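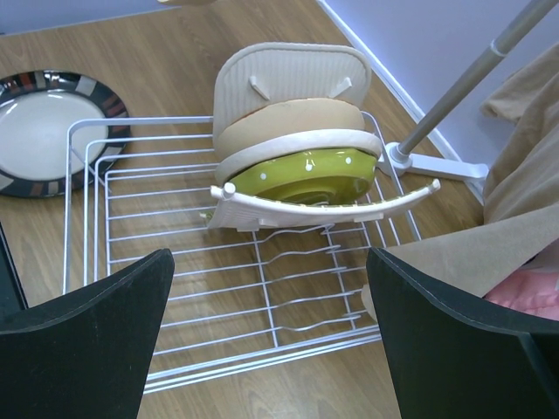

white wire rack, dishes in a row at the back

ok dishwasher thread. people keep asking what happened with the repair so I'm putting it all in one spot and then I never want to type the word dishwasher again

Back in September it stops draining. Big gray puddle in the bottom. I do what you do, run it again. Bigger puddle

Cleaned the filter. Gross, won't go into it. Pulled the lower spray arm, picked out a popcorn kernel and what I think was part of a bread tie. Ran it. Puddle

Called Oko, the repair place on Sepúlveda. They charge 149 just to come look. You get that back if you do the repair, you don't get it back if you dont. Remember that part

Guy comes, very nice, shoes off at the door without being asked. Had the bottom panel off in no time. Says drain pump is gone and the control board has water damage from the leak I didn't know I had

Quote: 958 dollars. For a machine that came with the house and is older than my car

I asked if he could do only the pump. He said yes but he wouldn't warranty it with the board like that. Fair I guess. Asked what he'd do if it was his. He looked at the machine for a long time and said he washes by hand

So I paid the visit fee and he left and I stood in the kitchen a while

Then I did what everyone does and priced new ones. Went over to the big store in Kesley. Floor models all look the same, every one is "quiet". Cheapest one that fit the opening was less than the repair. Then add delivery, haul away, the hose kit, the install. Not less than the repair anymore

Also found out my opening is short. Previous owner laid new floor right up to the cabinets without pulling the old machine, so it's basically tiled in. To get it out you either take up floor or lift the counter. Installer on the phone made a noise when I told him

If you are redoing a kitchen floor PLEASE run it under the dishwasher. Begging

That was 3 months ago. Been washing by hand ever since

Stuff I've learned, in no order

Wash right away or soak, don't do the in between thing where a pan sits with a half inch of cold water in it. That's just soup

Glasses first, then silverware, then plates, greasy stuff at the end. My grandmother did it this way and I used to roll my eyes. Hot water stays clean way longer

Two sponges. One for dishes one for the sink and counters. Cut a corner off the sink one so you can tell. Changed my life a little

Dish soap: you need so much less than you think. Was going through a bottle a week. Squirt some in a cup with water, dip the sponge in that. The Jovent one from the corner store works fine and it doesn't wreck my hands

Gloves. I fought it. Wear the gloves

Plates stand up, bowls tip forward, nothing gets stacked on top of anything or it'll still be dripping at breakfast. And empty the rack BEFORE you start, not during. Wet hands plus a cabinet full of dry plates is how I lost a good one
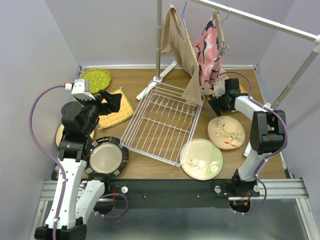
Charito Maglaya replied that her family never ran theirs in all the years they had it, they kept the baking pans in there, and did I ever try the drain hose before I let anybody talk me into a pump

Charito yes!! First thing I checked after the filter. Ran water through it in the tub. Clear. Also the garbage disposal plug thing, which everyone sends me, thank you, the disposal is older than the dishwasher, that wasn't it

But for anyone reading who just put in a new disposal: there's a plug you have to knock out or the dishwasher can't drain. Look that up before you pay for a visit

Teodor Neagu wants to know about the water bill. Good question. Barely moved for me, but I fill one side of the sink and don't leave the tap running. When my brother was here for a week and rinsed everything under a full blast it was a different story. Love him

Time wise it's the evenings that get me. Not hard, just always there. I put a ball game on the radio and do it during that. If it's a blowout I clean the stove too

The kids dry. They complain. The little one has started humming while she does it so I think we're past the worst part

Cherry Mae Dumlao sent me a link to the pump by itself, part's under 100 and there's a video. Watched the video twice. Guy in the video can tip his machine on its back. Mine is tiled in, see above. But there might be enough room to get at it from the front panel?? Has anyone done it that way. Real question

And the board is still the board. Could be I put a pump in and it lasts a week. Could be it goes for years. The repair guy wouldn't guess and I don't blame him

Selling the idea of a countertop one to my husband next. They hook to the faucet. He says where would it go. He has a point, we have one stretch of counter and the toaster lives there

Couple people asking if I'd use Oko again. Yeah. Came when they said, didn't push, wrote everything down on the sheet so I could shop it around. The fee stings but I knew it going in

Will add to this if I order the pump. Water's still hot so I'm going to go get the pans done — if you've done a front panel swap on a boxed in machine, replies are open, pictures of how you got your arm in there would help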